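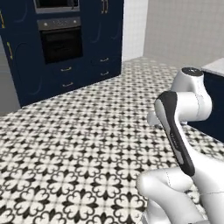 Helmi Mäkelä has taught chemistry at Kallio Upper School for longer than any of her current students have been alive. Her classroom has one clock, one rule sheet and a shelf of lab notebooks going back to her first year. We met after the last period on Fri 17 May, while two students were still finishing a titration at the back.

She did not plan to teach. Her first job was in the water laboratory at Gusis, where she ran the same hardness test every morning.

"It was good work and I was accurate at it," she said. "But I was asked to train the summer staff, and I noticed I prepared for that more carefully than for anything else. I applied for the teaching certificate in December."

Her courses are known for the notebook. Every student keeps one in ink, with numbered pages, and errors are crossed out with a single line so that the original figure stays readable. The notebook counts for 40 percent of the grade. Tests count for less than most students expect.

"A test tells me what a student could recall on one morning," Mäkelä said. "The notebook tells me how they work. If the burette reading is 23.4 and the student writes 23, I want to talk about that."

She grades the notebooks in three passes: first for completeness, then for units and significant figures, and last for the written discussion. With 71 students this year, a full round takes her most of two weekends. She does not use a grading app. The school trialed one called Nikier last fall, and she went back to paper after the first unit.

"It could not read a crossed-out number," she said. "For me that is the part worth reading."

Laiba Hashmi, a senior, took both of Mäkelä's courses and plans to study materials engineering. She got a C on her first notebook.

"I was upset for a week," Hashmi said. "Then I read the comments. There was one on almost every page, and they were all correct. I had left the units off a whole table."

By spring Hashmi was helping younger students set up their pages before lab. Mäkelä does not assign this kind of help, but she leaves the room open until five for anyone who wants it.

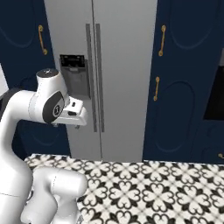

White robotic arm with gripper, computer rendering.

Bogdan Rutkowska, who teaches physics next door, shares the prep room with Mäkelä and has adopted a shorter version of the notebook for his own classes. The two of them agreed on a common format for graphs – axis labels, units in parentheses, no line drawn through points unless the student can say why.

"Before that, students lost points in my room for things she had told them to do, and the other way around," Rutkowska said. "It took one afternoon to fix. We should have done it years earlier."

Asked what she would change about the course, Mäkelä named the schedule. Single periods are too short for a proper titration with repeats, and she has requested double periods for the second-year group. The request is with the principal, Raimo Oksanen, and depends on the bus timetable.

She reads very little about teaching methods and a good deal about analytical chemistry. Her advice to new teachers is to do every lab themselves the day before, with the same glassware the students will get.

"The instructions are always missing a step," she said. "Usually it is a rinse."

By then the titration at the back was done. The students had three runs, and the second did not agree with the other two. Mäkelä looked at the page and told them to leave it in.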